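Post aus Makori - Neues aus der Werkstatt

Hallo zusammen,

es ist wieder so weit, und diesmal habe ich wirklich viel zu erzählen! Die Version mit dem Moorkapitel läuft. Sie läuft auf meinem Rechner, sie läuft auf dem uralten Laptop meiner Schwester, und seit letzter Woche läuft sie auch bei den Testern. Wer den letzten Brief gelesen hat, weiß, wie lange ich an diesem Moor gesessen habe. Für alle, die neu dabei sind (willkommen, es sind inzwischen 277 Leute auf der Liste, ich freue mich über jeden): Makori ist ein Abenteuerspiel über eine Fährfrau, die ihre Laterne verliert und sie stromaufwärts suchen muss. Man rudert, man redet mit Leuten am Ufer, man löst Rätsel, und ab und zu fällt man ins Wasser.

Das Moorkapitel heißt im Spiel Broramow, nach dem versunkenen Dorf, das unter dem Torf liegt. Man kommt nachts an. Die Laterne fehlt ja, also sieht man erst einmal fast nichts und muss sich am Klang orientieren: Frösche links, Schilf rechts, irgendwo eine Glocke. Hamisi Mugo hat dafür eine Tonspur gebaut, bei der ich beim ersten Anhören eine Gänsehaut bekommen habe. Bitte spielt dieses Kapitel mit Kopfhörern. Es geht auch ohne, es gibt jetzt Untertitel für alle Geräusche mit kleinen Richtungspfeilen, aber mit Kopfhörern ist es einfach großartig.

Im Dorf selbst trifft man auf die Glöcknerin. In der alten Fassung stellte sie einem drei Fragen, und wer falsch antwortete, musste zurück zum Steg. Das haben wir komplett rausgeworfen. Stattdessen läutet sie jetzt eine Melodie, und man muss sie auf den Pfählen des Stegs nachklopfen. Klingt simpel, ist es am Anfang auch, aber die Pfähle versinken mit der Zeit und ändern dabei ihre Tonhöhe. Wekesa Ndung'u hat das vorgeschlagen, als wir über etwas ganz anderes sprachen, nämlich über die Frage, ob die Ratte im zweiten Kapitel einen Hut tragen soll. (Soll sie. Trägt sie auch schon.)

Was sich sonst noch geändert hat

Das Inventar war bei fast allen Testern der größte Kritikpunkt. Man schleppte viel zu viel mit sich herum, und beim Kombinieren wurde wild geklickt. Jetzt hat das Boot 15 Plätze, mehr passt nicht hinein, und was man nicht braucht, kann man bei jedem Fährhaus abgeben. Abgegebene Sachen gehen nie verloren, versprochen! Ich habe selbst schon zu viele Spiele abgebrochen, weil ich irgendwo einen Löffel liegen gelassen hatte.

Der Fluss hat eine neue Strömung bekommen. Vorher war das Rudern überall gleich schwer, jetzt gibt es ruhige Stellen am Rand und schnelle in der Mitte, und wer aufmerksam ist, erkennt sie an den Blättern auf dem Wasser. Das macht die Jagd mit dem Zöllner im dritten Kapitel viel spannender. Ich bin beim Testen neunmal erwischt worden und fand es jedes Mal lustig, vor allem seine Sprüche, von denen es jetzt deutlich mehr gibt.

Überhaupt, die Texte. Im Moorkapitel stehen 506 Dialogzeilen, im ganzen Spiel sind wir jetzt bei 1.513. Ein schöner Batzen davon gehört Leuten, mit denen man gar nicht reden muss. Die Netzflickerin am alten Wehr zum Beispiel hat eine komplette Familiengeschichte, die man nur erfährt, wenn man nach jedem Kapitel noch einmal zu ihr zurückrudert. Macht das! Es lohnt sich sehr, und am Ende gibt es ein Paar Handschuhe, mit denen man Dornen anfassen kann.

Gespeichert wird ab sofort automatisch an jedem Steg, zusätzlich zum Speichern von Hand. Alte Spielstände aus der Herbstfassung vom September funktionieren leider nicht mehr, dafür gibt es im Menü eine Kapitelauswahl. Wer also schon bis zum Wehr gekommen war, kann dort direkt einsteigen und bekommt ein passendes Inventar mitgegeben.

Ein Wort zur Technik

Wir sind mit dem Lichtsystem auf Mastiswood umgestiegen, und ich bin hin und weg. Vorher musste ich jede Spiegelung auf dem Wasser einzeln malen, jetzt reicht eine Maske pro Bildschirm, und das Flackern der Fackeln kommt von allein dazu. Auf älteren Grafikkarten kann es im Moor noch ruckeln. Wenn euch das passiert, schaltet in den Optionen bitte den Nebel auf "einfach" und schreibt mir kurz, welche Karte ihr habt. Die Linux-Fassung startet inzwischen auch im Fenster, nur der Wechsel ins Vollbild hängt manchmal für ein paar Sekunden. Daran sitze ich gerade. 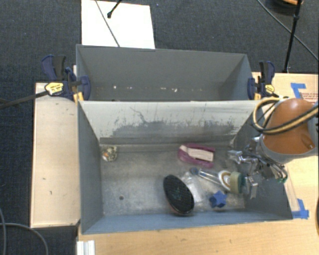
Lidley, 29. April 2022

Die zweite Testrunde ist eröffnet! Gespielt wird vom Anfang bis zum Ende des Moorkapitels, das sind bei gemütlichem Tempo zwei Abende. Wer mitmachen möchte, antwortet einfach auf diesen Brief mit dem Betreff "Fährhaus" und schreibt dazu, auf welchem System gespielt wird. Vorkenntnisse braucht niemand. Besonders freue ich mich über Leute, die sonst selten Adventures spielen, denn die bleiben an ganz anderen Stellen hängen als wir alten Hasen - und genau diese Stellen möchte ich finden.

Bitte achtet beim Spielen auf das Glockenrätsel. Ist klar, dass man klopfen soll? Merkt man, dass die Pfähle sinken, oder wirkt es wie ein Fehler? Es gibt einen Hinweis, der nach dem vierten Fehlversuch kommt (der Frosch quakt die Melodie vor), und ich bin unsicher, ob er zu früh oder zu spät auftaucht. Auch die Stelle mit dem umgekippten Kahn interessiert mich sehr. Dort gibt es zwei Lösungen, und bisher hat kein Tester die mit dem Aal gefunden. Mehr verrate ich nicht!

Fehlerberichte dürfen kurz sein. Kapitel, was ihr getan habt, was passiert ist, fertig. Wenn ihr die Protokolldatei aus dem Spielordner anhängt, bin ich im siebten Himmel.

Hamisi arbeitet unterdessen schon an der Musik für Kapitel fünf, das in den Bergen spielt, an der Quelle des Flusses. Zwei Skizzen habe ich gehört, eine mit Hackbrett und eine nur mit Stimmen, und ich kann mich nicht entscheiden. Vielleicht nehmen wir beide und lassen die Stimmen erst einsetzen, wenn man das Boot zurücklässt und zu Fuß weitergeht. Wekesa zeichnet derweil Ziegen. Sehr viele Ziegen, eine schöner als die andere, und mindestens eine davon wird sprechen.

Dann noch eine Antwort auf die Frage, die am häufigsten kam: Ja, man kann die Fährfrau umbenennen. Im Hauptmenü unter "Logbuch", vor dem Start einer neuen Reise. Der Name taucht dann auch in den Liedern auf, zumindest in den Untertiteln.

Der nächste Brief kommt, wenn die Testrunde ausgewertet ist. Bis dahin wünsche ich euch ruhiges Wasser, und grüßt mir die Netzflickerin!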